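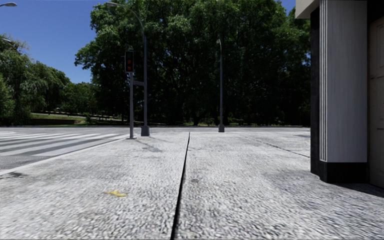 Home News Features Suppliers Events Subscribe Contact

Buying the second robot before the first

Fletilham has spent most of the past year deciding how to pay for pavement delivery robots, and the operations manager at Duvavora, which will run them, would have liked to spend longer. The company carries parcels and chemist's orders across the town centre. It plans to put 10 machines on the pavement, 9 working and one kept back as a spare.

"The spare was the first thing the finance people crossed out," the manager said. "I put it back in. If you have no spare, you end up paying for a van and a driver every time one is off for repair, and that comes out of a budget nobody has set up."

The machines are coming from Zollwood on a lease. Duvavora looked at buying outright and got as far as a draft order. What changed the plan was the battery. The pack is priced separately from the body, and the supplier would not hold that price past the first year.

"I can plan for a high cost. I can't plan for a blank," the manager said. "On the lease the packs are their problem. We pay more each month and I know what the figure is."

A good part of the budget has gone on work done before any robot arrives. Duvavora had the town centre built as a computer model, with the kerbs, crossings, signals and street lamps in it, and has been sending simulated robots round it since August. The modelling was done by a small outfit called Ticona. The manager had expected to use it for route planning and little else, but it has ended up shaping the order.

"We ran 2411 trips in it before we signed. I went in thinking the battery size was set by distance. Most of what we were losing was time stood at red lights. You've got a machine sat at the kerb with its sensors running, going nowhere, and it still draws power."

That led to a smaller change in the specification. The company dropped the long-range pack and put the money into better sensors for the crossings. The routes are short, and the manager said the larger pack had been "a comfort more than anything".

Shadows were another matter. Early runs had the robots slowing for dark patches next to buildings and for the lines where paving slabs meet. Zollwood changed the settings, and the runs were done again at different times of day. The manager asked for this to be written into the contract, so that software changes of that kind are not charged as extras.

"Ask what counts as support and what counts as development. We had two meetings on that alone. I'd have had four."

The model has limits, and Duvavora has kept money aside for them. The simulated pavements were mostly clear, while the real ones have bins, pushchairs and café boards. A person will walk with each machine for the opening weeks, and those wages are in the first-year budget as their own line. The manager has set the target at 80 deliveries a day before the walkers are taken off.

"If we don't get there, they stay on. I've told the board that, and I've told them what it costs."

Other costs were easy to miss. Insurance was quoted per machine, including the spare, even while it sits on a shelf. The depot needed a new electrical supply for the chargers, and the wait for that was longer than the wait for the robots. Duvavora is now paying for a temporary hookup.

Asked what advice there was for a firm starting out, the manager said to get the electricity quote first and to leave the choice of colour until last. "We spent a whole afternoon on the colour. They're going to be grey."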